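Search this notebook
Enter keywords

Workshop notebook: clearing the white bench
October 3, 2026

Bench wipe-down day again, and I'm on tissues, which I've decided I don't mind at all!
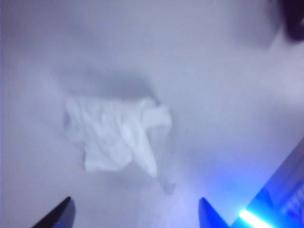 Do the used tissues go in with the paper recycling? They go in the general waste, because the recycling people won't take them once they've had cleaner on.

Right, so what I did. Shirley had left me a box of 200 from Porkham (the thin ones, two-ply I think, they fall to bits if you look at them funny) and I started at the sink end and worked back towards the door. One tissue per stretch of bench, then scrunch it and leave it where it is, then do a collecting round at the end. Milagros prefers binning each one as she goes. I tried it her way in May and spent the whole time walking to the bin and back, so scrunch-and-leave it is for me.

White on white is a pain though. I missed 8 on my first round, mostly the flat ones, and Shuk-fan found another behind the glue pots. Bunching them up properly helps, they throw a bit of shadow and you spot them from the side.

Still to do:
- ask Ailsa if Celora do the same thing in blue
- new lid for the small bin
- shelf over the sink, didn't get to it

Cleaner is down to some 70 ml, so whoever's next please open the fresh bottle and write the date on it.

Print this entry | E-mail this entry

Orent Workshop notebook | Contact: Yurani Zapata | Back to top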